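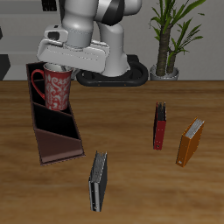
## 3. Results of the tea survey

We asked 139 students of Canddale College what they drink during evening study. The questions were written by Hae-won Wi, and Jong-dae Ham put the answers into tables. The survey was open for 12 days in August.

Tea was the most common answer, before coffee and water. Many students wrote that they make one big mug of 300 ml and forget it until it is cold. We did not expect this – our first plan had no question on it, so we can't give a percentage.

### 3.1 Problems with the answers

- Question four was unclear. Some students counted herbal tea and others did not.
- First-year students are too few in our group.

Geum-ok Wi suggested asking again in the Zetmont residence, where the kitchens are shared. Our tutor, Mr Oberholzer, has agreed to this.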